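The Ferry to Brirnen

Maksym Stelmakh had the ticket in his teeth. Both hands full. Bag, other bag, coat under one arm, and the accordion case banging his knee every step down to the landing. Late. He was late in the way he had been late his whole life, which is to say everybody had already planned for it.

The ferry hadn't gone. Fog. You could hear the river but you couldn't see it.

"You're lucky," said the man on the landing. "She was supposed to leave at 4."

"What time is it?"

"Past 4."

That was how it was in Flolville. Nobody would tell you the actual number. Maksym put the bags down and took the ticket out of his mouth and it had teeth marks in it, and the man looked at it and tore it anyway.

The letter was in the coat. He didn't take it out. He knew it by now. Matvii Levchenko's handwriting, worse than ever, leaning over like a fence in wind. Come if you can. She's selling the house. Bring the accordion, I know you still have it. And then at the bottom, after the name, squeezed in - I'm not angry.

Eleven years and that was the line. I'm not angry. Which meant he had been. Which meant for some part of eleven years, and Maksym would never get to know which part, Matvii had been walking around Brirnen angry, buying bread angry, fixing the gutter angry, and then one morning wasn't.
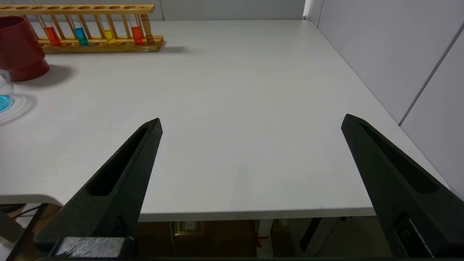

The boat had a cabin with benches down both sides and a stove that didn't work. Maksym sat at the end by the window. He thought about the kitchen in the Lozano house, where the three of them used to eat, him and Matvii and Matvii's mother, and how she scrubbed after every meal till you'd think no one had ever eaten there. A big white table top, faintly speckled, smooth, nothing on it to hold on to. She'd sit you down at it and wait. You'd confess to things you hadn't done. Broken jar, missing coins. He confessed once to letting the goat out and they didn't even have a goat, it was the neighbors goat, and she made him go over and apologize and the neighbor was so confused he gave him an apple.

He ate the apple on the way back. Didn't share it. Matvii brought that up for years.

The engine started and stopped. Started.

A woman got on at the last second with a crate of seedlings, tomato maybe, and sat across from him. She looked at the accordion case.

"Wedding?"

"No."

"Funeral?"

"A house," he said. "They're selling a house."

She thought about that. "You play for that?"

"I don't know. He asked me to bring it."

"Who's buying?"

"Cultico." He'd heard it from his cousin, who heard things. Cultico had been buying up that whole side of the river, 6 houses since March. Orchards too. They put up a sign and then a fence and then you didn't know what they were doing in there.

"Them," said the woman. And she moved the crate closer to her feet like somebody might make an offer on it.

Fog all the way over. The pilot blew the horn every minute or so and another horn answered from someplace, same note, a little flat. Maksym found his fingers moving on his knee. The left hand, the bass side. He hadn't played in front of anyone since the night he left. Hadn't really played at all. Took it out in winter and worked the bellows so they wouldn't crack and put it back.

The night he left. Okay. He could think about it, there was time.

There had been money in a coffee can, 50 and some change, and it was both of theirs, from the dances. They were going to buy a second microphone. And Maksym took it. All of it, change too. He left a note that said I'll send it back, and he did send it back, two years later, in an envelope with no return address, and it was exactly 50. He kept forgetting the change. He'd be on a bus or shaving and think, the change. It was never a large amount. It got bigger though.

He had it in his pocket now. Coins. He'd guessed high. 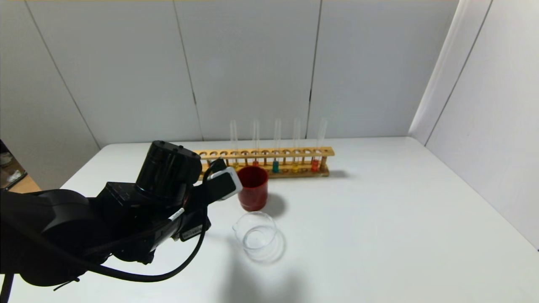 A red cup on a white table, with the black arm reaching toward it.

Matvii was on the dock at Brirnen. You couldn't miss him even in that fog, he stood the same, all his weight on one leg like he was waiting for the other one to be repaired. Gray now. Gray all over, the eyebrows too.

"You're late," said Matvii.

"The boat was late."

"The boat was late and you were late for it."

"Yes."

They stood there. The woman with the seedlings went around them, saying excuse me, excuse me, and looked back once from the top of the ramp.

"You got thin," Matvii said.

"You got gray."

"I got gray the first year. You missed it." He picked up the accordion case without asking. Hefted it. "It's heavier than I remember."

"You're older than you remember."

Nothing. Then a noise that could of been a laugh. They started up the hill.

The road was the same road. The bakery was shut and had a board over the window. The pump was there. Maksym kept his hand in his pocket on the coins and tried to work out when you do a thing like that. Not on the hill, surely. Not out of breath. He'd thought at the door, but then at the door was the mother, tiny, in the blue coat, already holding it open and letting all the heat out.

"Shoes," she said.

He took off his shoes.

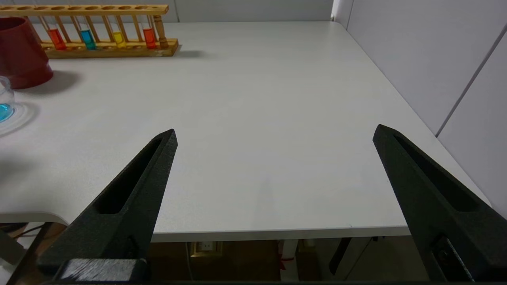 The boxes were everywhere, up both sides of the hall, and she went ahead of them touching each one. Plates. Winter things. Your father's things. Plates again. In the kitchen she sat him down where he used to sit, and she sat down across, and she waited.

It took less than a minute.

"I took the money," said Maksym. "The can. I sent it back but I didn't send the change." And he got the coins out and put them down in front of her, a whole fistful, and one rolled off and went under the stove.

She looked at Matvii. Matvii looked at the ceiling.

"What money?" she said.

"From the dances. The coffee can."

"He told me he spent that," she said. "He told me he bought you a ticket with it. A present." She turned all the way around in the chair. "Matvii."

"Mama."

"Eleven years I've been telling people you bought him a ticket."

"It was sort of a ticket," said Matvii.

She got down on her knees then, seventy-nine years old, waving them both off, and went after the coin under the stove with a wooden spoon. Got it on the 2nd try. She wiped it on her coat and put it with the others and pushed the whole pile across to her son, who didn't touch it.

"Now play," she told Maksym. "They come for the keys in the morning."

He undid the straps. One of the buckles was stiff and Matvii reached over and did it for him.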